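Heads up before you clone: the folder is 32 GB unzipped, so maybe don't do it on the train like I did.

# Kisiseo: suturing notes and stills

Hi! I'm the person who keeps this folder tidy (more or less). Kisiseo is my collection of close-up stills of suturing, plus the notes I wrote while sorting them. It started as a side folder of Edameo, got too big, and moved out in April. If you came looking for the Edameo label files, they're still over there and I haven't touched them.

What I care about is thread and knots. Where the tails go, how tightly the knots sit against the tissue, which way a strand leaves the knot, whether you can still make out the edge of the cut once there's blood on it. That last one eats most of my evenings.

## What's in the box

- `stills/` has 1,932 pictures, all PNG
- `notes/` has one text file per batch, in my own words, typos included
- `knots.csv` is the table you probably want
- `old/` is old. I keep meaning to delete it

The columns in `knots.csv` are `still`, `knot_id`, `tails`, `thread_color`, `blood` and `sure`. The last one is just me being truthful about my own eyesight: `y`, `n` or `ish`. Please don't filter out the `ish` rows without looking at a few first! Some of the best stuff is in there.

## How I write things down

A knot gets its own row even when it sits right next to another one. Tails are `short`, `long` or `frayed`, and you can use more than one (short and frayed go together all the time). For thread color I stick to plain words, so `blue`, `blue-grey`, `dark grey`. I tried a proper color chart for a while and it made me slower and no more consistent, so out it went.

Blood is `none`, `spot` or `spread`. If there's an incision line I think I can follow under the red, I put `line?` in the notes with the question mark. Blue tails against a red stain are lovely to work with, by the way. The dark grey thread is the one that makes me squint, especially where it runs down to the jaws and everything there is grey too. 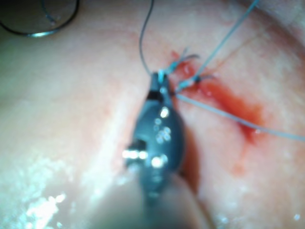

Ese Bako thinks I should give every loose strand its own row as well, so that a thread passing close to a knot doesn't get written up as one of its tails. Fair point, and I've gone back and forth on it. For now a passing strand goes in the notes file as `passes near`, with the `knot_id` after it. If you want to turn those into proper rows, send me a patch and I'll be thrilled.

## Known messes

- Batch 2 has `gray` where everything else has `grey`. Yes, I know I'm American. The first spreadsheet came from Midtbø and the spelling stuck
- Shadows on the tissue can look a lot like dried blood. I've fixed the ones I caught
- File names jump past 3,000 even though there aren't that many stills. I threw out doubles and never renumbered
- `tails` is blank for knots that are mostly hidden. Blank means I couldn't tell

## Using it

Load the CSV however you like. There's a little script, `ninduvness.py`, that puts the still and its row next to each other on screen, and that's how I check everything:

```
python ninduvness.py --still 32
```

It needs Pillow and nothing else. Press `n` for the next one and `q` to get out.

Please don't use any of this to decide how a real wound should be closed. I label pictures, I don't teach surgery.

## To do

- go through the `ish` rows again with fresh eyes
- decide about the loose strands (see above, sorry Ese)
- delete `old/`, really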